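Home | Forums | Downloads | Docs | Search | Log in

Neklow Developer Forums > Build and Packaging > Restore fails on private feed after moving to preview SDK

Print this thread | E-mail this thread

mkr_build
Moved our solution to the preview SDK this week and package restore now fails on the build agents. Works on every developer machine. The solution has 132 projects, all restoring from a private Neklow feed with a fallback to the public one. The agent log ends with a version conflict on Grabowska.Serialization. The lock file asks for 5.2.0 and the resolver claims the highest available version is 5.1.4. The feed browser shows 5.2.0 as listed and downloadable.

I cleared the local cache on the agent, deleted the obj folders and ran restore with no parallelism. Same result each time. Rolling back to the stable SDK fixes it with no other change.

tarn_lake
Is the fallback feed being hit first? The preview resolver queries all sources in parallel and takes the first complete answer for a given package ID. If the public feed carries an old copy of Grabowska.Serialization, you get that version list and nothing else. The stable SDK merges the lists.

Set source mapping explicitly. Map Grabowska.* to the private feed and everything else to the public one.

halfword
That is not how it works. The preview resolver also merges version lists. The change was to the timeout. A source that does not respond within the limit is dropped with a warning, where before it was an error. At default verbosity the warning is suppressed, so it looks as if the package was never there. Run with detailed verbosity and search for "source skipped".

tarn_lake
I have read the resolver source and there is an early exit when a lock file is present. Merging only happens on an unlocked restore.

halfword
The early exit is on an exact match. 5.1.4 is not an exact match for 5.2.0, so it would not take that branch.

mkr_build
Ran it at detailed verbosity. "Source skipped" appears 2 times, both for the private feed. So the timeout theory fits, at least in part. I don't see why the agents would time out and the desktops would not. They are on the same network segment as the feed server.

oxbow77
Agents in a container? We had the same thing with Jirkotdale runners. The credential helper starts a new process per project, and on a small container the startup cost counts against the source timeout. Measured 455 ms per call on ours with 2 cores. Multiply by your project count and you see the problem.

Tablecloth from my kitchen.

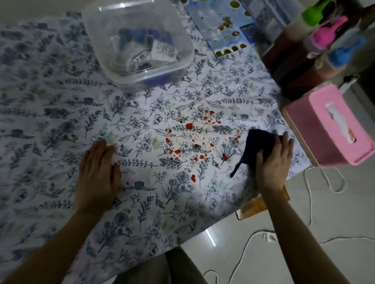 Botanical print cloth with red-orange splatters, hand at left

On topic: set the credential helper to session mode. One process, one token, reused for the whole restore.

mkr_build
Containers, yes. 2 cores each, as it happens. Where is session mode set? The Neklow docs mention it once and don't give a key name.

oxbow77
In the helper config, not in the solution config. The key is helper.session and the value is true. It has to be in the user profile of the account running the agent. If you bake it into the image under root and the agent runs as another account, it is ignored without a message.

halfword
I would raise the source timeout first and leave the helper alone. Session mode keeps the token in memory for the length of the job, and on shared agents that is a policy question. A longer timeout has no such side effect.

oxbow77
A longer timeout hides the cost and you still pay it on every build. The token is scoped to read and expires with the job. If your agents are shared between teams with different feed permissions, that is the thing to fix.

halfword
Plenty of places share agents and are not going to stop doing it over a restore problem. I stand by the timeout.

tarn_lake
Neither of these explains why the stable SDK works with the same helper and the same containers.

halfword
The stable SDK retries the source after a timeout. The preview tries once.

tarn_lake
Fair enough. That I can confirm from the source. I withdraw the early exit theory for this case, but I would still use source mapping. With 132 projects it cuts the number of queries whatever the cause.

oxbow77
Agreed on mapping. More of the pattern in this one.
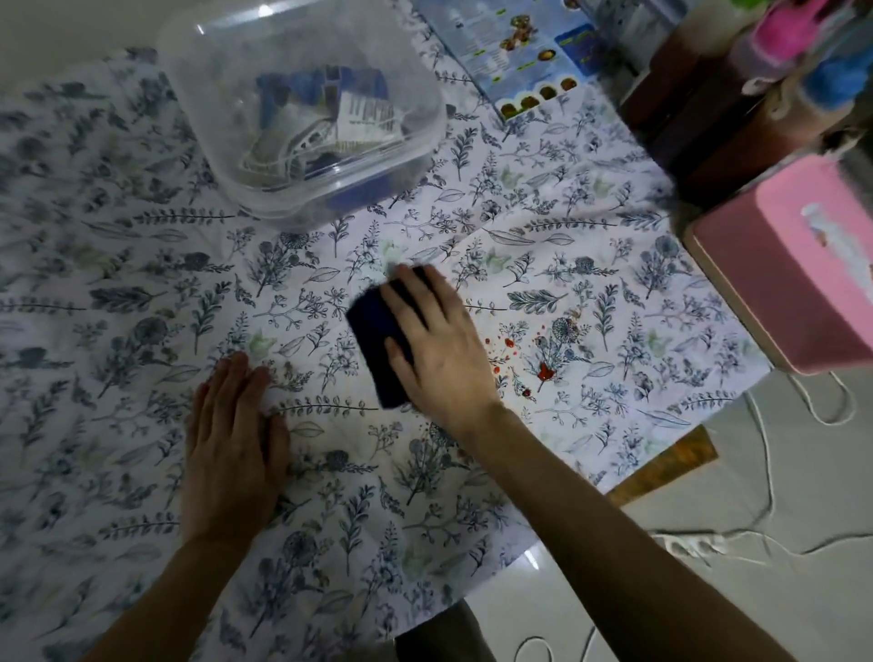
Same print, left hand flat on the fabric

If you are on the Cillell base image, check the helper version too. The one in the July image predates session mode and will accept the key and do nothing with it.

mkr_build
We are on the Cillell image, and yes, the July one. Updated the helper and set helper.session for the agent account. Restore passes. Then I removed the session key and raised the timeout to test the other suggestion. That also passes, but it is noticeably slower. With source mapping added on top of session mode the skipped source lines are gone from the detailed log.

Keeping session mode plus mapping. Our agents are not shared, so the policy point does not apply here.

halfword
Worth filing the suppressed warning as a bug regardless. A dropped source during a locked restore should be an error. As it stands the message sends you looking at the package.

mkr_build
Filed against the preview under Restore. I attached the detailed log with the feed address removed.

pl_dunes
Same symptom here with a different package, also on the Cillell image. Session mode alone did not help. We go through a proxy and the helper does not pick up the proxy variables from the agent service. Had to put them in the helper config by hand.

oxbow77
Which helper version? The current one reads them from the environment if they are uppercase. Lowercase is ignored.

pl_dunes
Ours were lowercase. Changed them and took the entries back out of the config. Restore works.

Print this thread | E-mail this thread

Related threads
Lock file rewritten on every restore with preview SDK
Source mapping: wildcard order and precedence
Jirkotdale runners: cache volume not mounted after upgrade
Credential helper exits early in Cillell containers
Grabowska.Serialization 5.2.0 missing symbols package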